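# Three Books and a Tabletop

My aunt kept her books in a case with glass doors and a key. The key lived in a sugar bowl. I mention this because I have spent the past month thinking about how people store books, and I keep coming back to that sugar bowl as the high point of the field.

It has been downhill since. I own a wall of shelves that a man from Gernstead put up in October, and within a week I had filled it two rows deep, so that the back row might as well be in another state. I know there is a good history of salt back there. I have bought it twice since I last saw it.

This is what sent me to Mivavville to see Maureen Haworth. She goes into other people's houses and makes their books stand up straight, and she charges enough that they stay that way. I expected someone severe. She arrived with a sandwich in her coat pocket and ate it while looking at my phone pictures of the shelves, chewing more slowly as she went.

"You've got a lot lying on their backs," she said at last.

I said I'd thought that was a style.

"It's a style in hotels."

Haworth has a low opinion of most book advice, including her own from ten years ago, when she told clients to sort by color. She has gone back to several of those houses to undo the work. One family could no longer find anything they hadn't memorized as green. She now starts every job with an empty table and a few books, and she won't let the client near the shelf until the table makes sense.

The trouble with a shelf, she says, is that it holds you up. It has sides. You can push a book in crooked, walk off, and the wall will cover for you. A tabletop has no such manners. Put a thin paperback on its end and it thinks the matter over and falls on its face. Two will lean on each other like guests at the end of a wedding. Three, if the widths are decent and you square them off at the bottom, will stand there all afternoon.

She had me try it. My first three were a cookbook, a slim volume of poems and a bird guide with a broken spine, and they went over like a drunk at a bus stop. The poems slid under the radiator. Haworth let me fetch them.

"Spines to the front edge," she said. "Then press from both sides. Flat hands. You're not strangling it."

I did better with flat hands. I did better still when I gave up the bird guide, whose pages had swollen at one end so that it stood like a man with one short leg. Swollen books go at the end of a row, where there is a wall, or they go in a box. Haworth is in favor of the box. I put the bird guide behind my back.

For a second opinion I called Ya-wen Kwok, who ran a secondhand bookstore called Kan for eight years and now sells only by mail. She handles books in both Chinese and English, and she raised a point I had never considered in my life of complaining about shelves. English titles usually run sideways down the spine, so a browser walks along with her head tipped over like a puzzled dog. Chinese titles can be set upright, one character on top of the next, and you can read them with your neck where it belongs.

"My English customers all had the same posture," she said. "I could spot them from the register."

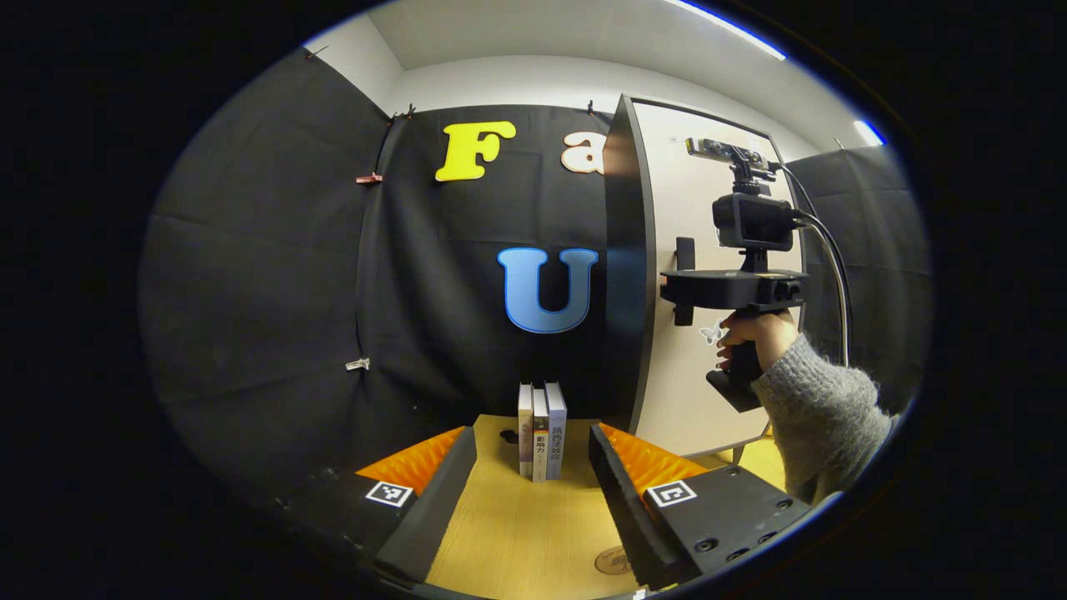 Kwok also disagrees with Haworth on nearly everything, which cheered me up. She doesn't mind books of different heights side by side. She likes a tall one at the end of a group, where you can hook a finger on it, and she thinks lining them up by size is for people who bought them by the yard. She does insist on pale spines being kept away from the kitchen. A white spine, she told me, is a diary of every hand that ever touched it, and most of those hands had been near butter.

On one point the two women were firm and united. Never pull a book out by the top of its spine. Push back the neighbors on either side and take it by the middle. I have pulled books out by the top since I was five. I went home and looked at my paperbacks, and there it was, a little torn collar on every one.

So I bought a pair of bookends. They are made by Kimska, they are very heavy, and the leaflet in the box has four steps, of which the last is to enjoy your bookends. I have set them on the dining table with a row between them while I work up the nerve to face the wall. We eat at the other end.

The salt book turned up, by the way. Both copies. They had been lying on their backs.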